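Istico publishes results of plate-racking study for household robot arms

September 2018

FOR IMMEDIATE RELEASE

Istico has released the results of a study into how a robot arm can learn to put dishes away from a modest number of practice runs. The work was carried out under the Skander research program and describes a training method called Miranda, which teaches an arm to lift a plate from a table and set it upright in a wire rack.

The study found that an arm trained with Miranda on 200 demonstrations placed the plate correctly in 182 of 200 test trials. Each demonstration was given by a person guiding the arm by remote control. No trial used in testing was also used in training.

Putting a plate in a rack is a simple chore for most people. For a machine it is a demanding one. A plate lying flat offers very little to hold, and it must be turned from level to nearly upright while it is being carried. The slots in a rack are narrow, and the plates already in it hide much of the space the arm has to work in. Small errors in the angle of the rim will cause a plate to catch on the wire or to knock against its neighbour.

Earlier methods tested under the Skander program treated the task as one long movement. Miranda divides it into short stages and learns a separate correction for each. Before every stage, the method compares the current view of the table with the views recorded during training and adjusts the planned path to suit. If the rack has been moved or turned since the last trial, the arm does not need to be taught again.
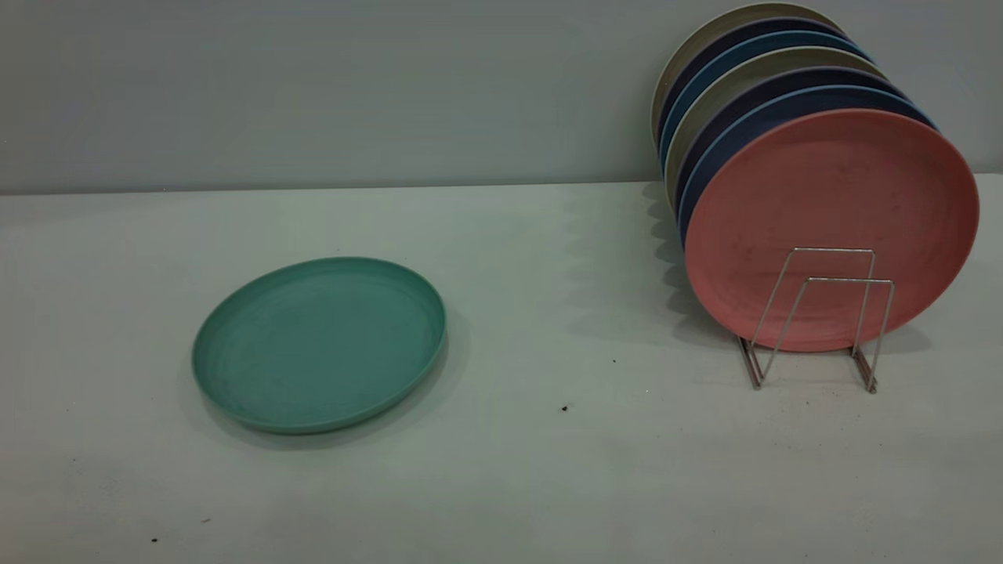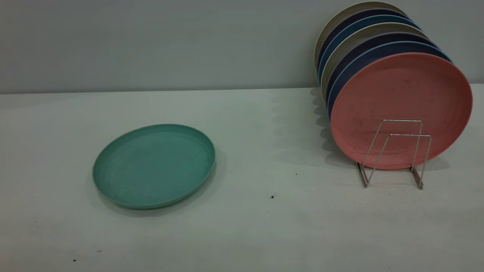

Larnel
Media and Publications Office, Istico

In both layouts the green plate is the one to be moved, and the coloured plates standing in the rack are left where they are. The number of plates in the rack was changed between layouts so that the method could not rely on a single fixed arrangement. Plate colours were mixed for the same purpose. The same pale table and plain grey wall were kept, which allowed researchers to judge the effect of the rack and its contents separately from changes in the background.

The research program recorded 3924 still views of the work area during the study. These were sorted by layout and used to check how well the method recognized the position of the rack, the angle of the standing plates and the nearest open slot. The views have been included in the material released with the results.

A trial was counted as correct only if the plate stood in the rack without support from the arm, and if every plate already in the rack was still standing when the arm had withdrawn. Trials in which the plate reached the rack but leaned outside the wire were counted as failures. So were trials in which the arm had to be stopped by the operator.

Most of the failures took place at the first stage, when the arm attempted to raise the edge of the plate from the table. The plates used in the study are shallow and have a raised rim, and the fingers of the arm sometimes slid beneath the rim without gaining a firm hold. A smaller group of failures occurred at the rack itself — in these cases the plate was held well but was released before it had cleared the front wire.

Istico notes that the results apply to one style of plate and one style of rack. The method has not been tested with bowls, glassware or plates of different sizes in the same rack, and the study makes no claim about its performance in a working kitchen. Lighting was also held steady throughout, and the effect of strong sunlight or deep shadow remains to be measured.

The next phase of the Skander program will address the first of these limits. Researchers will repeat the trials with side plates and shallow bowls, using the same scoring rules, and will examine whether demonstrations collected for one type of dish can reduce the number needed for another. A second line of work will look at the reverse task of unloading a full rack onto a table.

The full report, the scoring rules and the recorded views are available on request from the Media and Publications Office. Organizations wishing to use the material in their own studies are asked to state the intended purpose when applying.

Media enquiries may be directed to the same office during business hours.

— 30 —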